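Prasley meet Numia at the Phuthong hall in August, and Daichi Hayashi has spent most of the camp working on one thing: the speed at which his lead foot resets after a right hand. He is boxing at light welterweight again after two fights at the limit above.

"At the higher weight I was planting to get power," he says. "The foot stayed out too long. Against a counterpuncher you get hit there every time, so we went back to a shorter stance."

The change was suggested by his trainer, Lamduan Srithong, after she went through the tape of his last bout. She logged 39 exchanges in which Hayashi threw the right hand first. Her notes grade each one on balance at the finish, and she was unhappy with the results from the fifth round on.

"Early on he returns to position," Srithong says. "Later the back heel drops and the hips open. That is a conditioning fault before it is a technical one. We treat both, but the conditioning comes first."

Sparring has been arranged around that. Hayashi works with southpaws in the opening rounds and an orthodox partner at the end, with rest between rounds cut from the usual minute. He does 600 skips before the gloves go on and is held to a jab-only round whenever his feet cross.

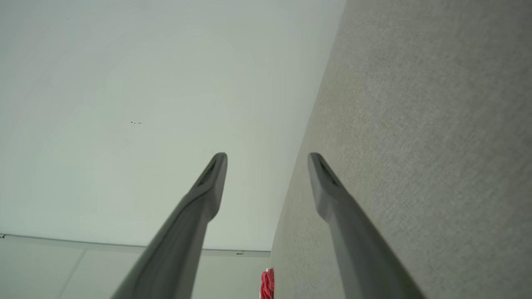 Maham Hayat thinks the shorter stance will cost him. Hayashi's right hand was the punch that moved people, she argues, and a fighter who gives up reach to recover faster has to be willing to work inside for ten rounds. She would have kept the old stance and fixed the timing of the jab.

Srithong does not dispute the loss of reach. "It's a few inches," she says. "He gets it back if he steps with the jab. If he doesn't step, Maham is right and we have a long night."

The Numia side is led by Chang-ho Seo, who boxes off the back foot and scores most of his points with a check hook. Hayashi has faced him once, over six rounds in Nulumville, and lost by two points.

"I chased him," Hayashi says. "He turned me on the ropes and I followed him around the ring. This time I want to cut the exit on his left side and throw to the body when he sets his feet."

Weight is not a concern, according to Srithong. Hayashi has been eating to a fixed plan since the start of camp and will travel to Phuthong without a late cut. The last hard spar comes ten days out, after which the work drops to pads and footwork.

Asked whether he would take a third fight with Seo if the result is close, Hayashi says it depends on how the ropes go. "If I'm still following him in round eight, there's no point asking for another one."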